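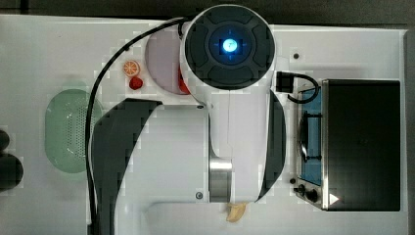
How to Ask for Blurbs for Your Nonfiction Book

A blurb is the short quote of praise that goes on the cover, the first inside page and the online listing. Most first-time authors have to collect their own, even when they have a publisher. These steps cover the usual way of doing it.

Step 1. Find out your deadline

Ask your editor when the back cover goes to the printer. At Goltwood, where my last book came out, the cover closed four months before publication. Count back from that date and give your readers at least five weeks with the manuscript. Avoid sending anything in December if you can help it.

Step 2. Make a list

Write down the people you would like to hear from, and put them in three groups: people you know, people you could be introduced to, and strangers. Start with the first two. A working nurse with a clear opinion can do more for a book on hospital life than a celebrity who has never spent a night on a ward.

Leave off anyone who edited the book or is quoted in it at length. Readers notice.

Step 3. Write the request

Keep it under 100 words. Give the title, the subject in one sentence, the publisher, the date you need the quote and why you are asking this person. Don't attach the manuscript yet. Something like this works:

Dear Ms. Shi,
My book on running for school board, A Seat at the Table, comes out from Goltwood next spring. Your essays on small-town elections shaped the third chapter. Would you be willing to read it and consider a short quote? I would need it in five weeks, and I can send a PDF or a printed copy.
Thank you,
Jinfeng Deng

Step 4. Send the manuscript

Once you get a yes, send it the same day. Use the copyedited version if you have it. If it still has errors, say so in one line and leave it there. Repeat the deadline in the email.

Step 5. Follow up once

Write again a week before the deadline – two sentences are enough. If you hear nothing, let it go. People say yes and then get busy, and you may want to ask them again for another book.

Step 6. Trim and get approval

Cover quotes run short. Mine average 35 words, and the front cover line is often under ten. You can cut a long quote, but mark the cuts and send the final wording back for approval before it goes to the designer. Check the spelling of the name and how the person wants to be identified: "author of" plus one title is standard.

Keep the approval emails in a folder. Your publisher may ask for them when the paperback is set.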